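Friday, paint bench, late afternoon

Lotex trial, second coat. I think we finally have a topcoat that behaves! Brushed it onto the 13 steel coupons left over from the January batch, all cleaned the same way (degreaser, rinse, wipe), and left them in the rack overnight. This morning the surface was smooth right out to the corners, no orange peel, hardly any brush marks. Lovely stuff to work with.

Scratch test with the Tian stylus: at 184 grams nothing, not even a dull line. At 200 it starts to bite, but the edges of the scratch stay clean and the paint doesn't lift. The old Livville enamel flaked well before that, so I'm really pleased.

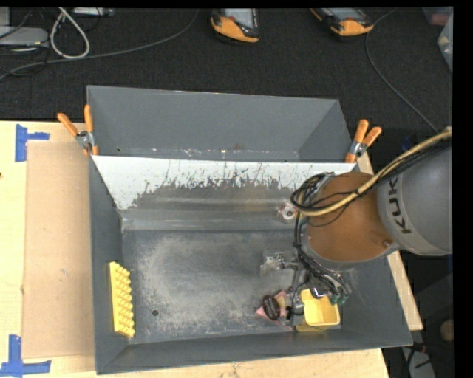
Next up is abrasion, and I want to do it properly this time. Deolinda Arruda wants the tumbling run on flat coupons only, but I'd add a few bent ones, as a sloping face takes knocks at an angle and wears differently. The white on the divider in that grey bin is what I have in mind: scratched and flecked all over, with a jagged line where it gives way to the dark metal. I'd love to see what our coating looks like along an edge like that after 24 hours of tumbling.

To do: order more grit, bend six coupons, find the lid for the small Skullico drum. Also label the rack. Two coupons got swapped and I had to go by the drips.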